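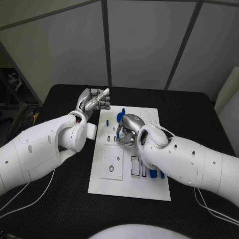
Allatico é um jogo eletrônico de simulação de gestão de futebol desenvolvido e publicado pelo estúdio Tovum para computadores. O jogador assume o cargo de treinador de um clube e responde pela escalação, pelos treinos, pelas contratações e, conforme o contrato assinado no início da partida, também pelo orçamento. O projeto foi dirigido por Larasati Siregar, que já havia trabalhado no estúdio como responsável pelo banco de dados de jogadores.

O jogo foi lançado em 26 de março, depois de um período de acesso antecipado iniciado em janeiro do mesmo ano. A versão inicial trazia 1467 clubes, todos fictícios, distribuídos em ligas de até quatro divisões. Por não usar licenças oficiais, o título permite editar nomes, escudos e uniformes antes de começar uma carreira -- a edição fica bloqueada depois da primeira rodada.

Atributos dos jogadores

Cada atleta é descrito por atributos técnicos, físicos e mentais, além de dois valores ocultos: a habilidade atual e a habilidade potencial. Ambos vão de 1 a 200. O valor potencial é fixado quando o jogador é criado pelo sistema e só muda em caso de lesão grave. A habilidade atual sobe ou desce de acordo com a idade, os minutos em campo e a qualidade do centro de treinamento.

Os relatórios dos observadores não mostram esses números. Em seu lugar aparece uma faixa de estimativa, que se estreita a cada partida assistida. Um observador com conhecimento baixo da região pode errar bastante na avaliação de goleiros, posição em que os atributos mentais têm peso maior no cálculo.

A propensão a lesões é outro valor oculto. Ela pode ser deduzida do histórico médico, disponível na ficha do atleta após a contratação ou, em versão resumida, durante a negociação.

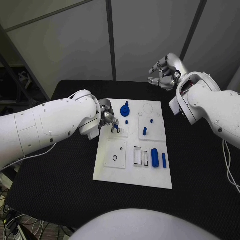
Partidas e tática

As partidas são exibidas em visão superior, com os 11 titulares de cada equipe representados por discos numerados. É possível acelerar a exibição, ver apenas os lances principais ou receber somente o resultado. As instruções dadas à beira do campo levam alguns minutos de jogo para surtir efeito, e o atraso depende do atributo de concentração dos atletas.

O editor tático divide o gramado em zonas e pede uma função para cada posição, com e sem a posse de bola. Laterais podem avançar, fechar por dentro ou ficar presos à linha defensiva. O condicionamento físico cai mais depressa em esquemas de marcação alta; abaixo de 60 por cento, o risco de lesão muscular aumenta de forma acentuada.

Mercado de transferências

As negociações ocorrem em duas janelas por temporada. As propostas aceitam parcelas, bônus por partidas disputadas e percentual de uma venda futura. Empréstimos podem incluir cláusula de utilização mínima, e o clube de origem pode chamar o atleta de volta se ela não for cumprida.

Expansões

A primeira expansão, Orkville, acrescentou a gestão das categorias de base e um torneio de juvenis disputado em sede única. A segunda, Rahman, trouxe o modo de seleções, com convocações, amistosos e eliminatórias. As duas são vendidas separadamente e podem ser ativadas em carreiras já iniciadas, exceto naquelas criadas durante o acesso antecipado.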